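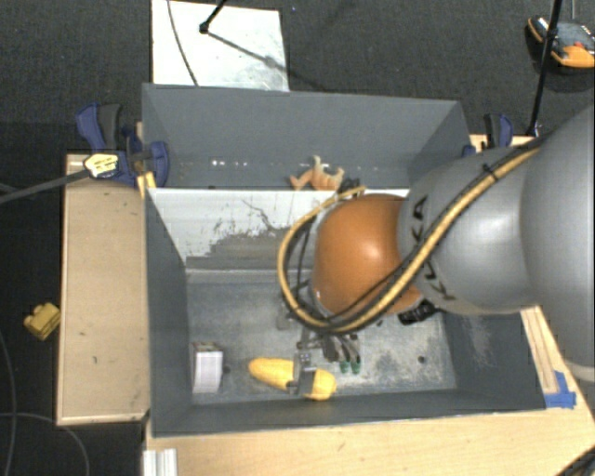
Casa de Prirklow

La casa de Prirklow es una casa solariega con parque y explotación agraria anexa, situada en el valle bajo del Vorkum. El nombre designa tanto el edificio principal como el dominio que dependió de él, con una extensión máxima de 3.000 hectáreas. En la actualidad el conjunto comprende la vivienda, los jardines, dos granjas arrendadas y un tramo de bosque de ribera de 400 hectáreas.

Denominación

Las fuentes más antiguas emplean la forma Prirklo, sin consonante final. La grafía moderna aparece en los libros de rentas del siglo XVIII y se impuso con el primer plano catastral. En el habla local se dice simplemente «la Casa», uso que ha pasado a la señalización de los caminos.

Historia

El dominio procede de la agregación de varias tenencias menores, reunidas por compra y por matrimonio a lo largo del siglo XVII. La primera residencia fue una torre de planta cuadrada, de la que subsiste el arranque de los muros en el sótano del ala norte. A mediados del siglo siguiente se levantó el cuerpo central, de dos plantas y orientado al sur.

El vínculo familiar establecía la transmisión íntegra de las tierras al primogénito. Los demás hijos recibían una renta anual a cargo de la finca — obligación que gravó las cuentas durante tres generaciones y que motivó la venta de los pastos altos. La granja de Jurčo, segregada en esa operación, volvió al dominio por permuta unos decenios más tarde.

Un incendio destruyó en febrero de 1922 la cubierta del ala oriental y la mayor parte de la biblioteca. Se salvó el archivo de rentas, guardado en la antigua lechería. La reconstrucción redujo el ala a una sola planta y suprimió la galería acristalada que la unía con las caballerizas. Durante la posguerra la familia propietaria se trasladó a las habitaciones del lado oeste y cerró el resto de la casa.

Arquitectura

El edificio tiene planta en forma de L. La fachada principal, de sillería arenisca en los vanos y mampostería revocada en los paños, presenta 17 ventanas distribuidas de manera asimétrica a causa de las reformas. El acceso se realiza por un pórtico de cuatro columnas añadido con posterioridad al cuerpo central.

En el interior destacan la escalera de doble tramo y el comedor, que conserva el artesonado original. La capilla, desacralizada, se utiliza como depósito del archivo. Las cocinas ocupan el semisótano y comunican con el patio de servicio mediante un pasaje abovedado.

Parque y dependencias

El parque sigue un trazado paisajista. Un estanque alimentado por una acequia del Vorkum ocupa la parte baja; la avenida de tilos, con una longitud de casi 400 metros, enlaza la verja con la explanada. El huerto amurallado se halla al este, junto a los invernaderos, y en él se mantiene una colección de perales en espaldera.

Las caballerizas fueron adaptadas para viviendas de alquiler. El molino de Jakent, en el límite sur del dominio, conserva la presa y el canal, pero no la maquinaria.

Régimen y uso actual

La propiedad pertenece a una sociedad familiar, fórmula adoptada para evitar la división por herencia. Los ingresos proceden de los arrendamientos rústicos, de la venta de madera y del alquiler de las salas de la planta baja. El 21 de abril de 2021 se firmó el convenio que regula la visita pública, limitada a grupos de un máximo de 100 personas. El recorrido incluye el vestíbulo, el comedor y los jardines; el ala oeste, de uso privado, queda excluida.

El archivo admite consultas de investigadores previa solicitud escrita. Sus fondos abarcan libros de rentas, planos, correspondencia administrativa y los inventarios de mobiliario anteriores al incendio.

Véase también

Casa solariega
Mayorazgo
Jardín paisajista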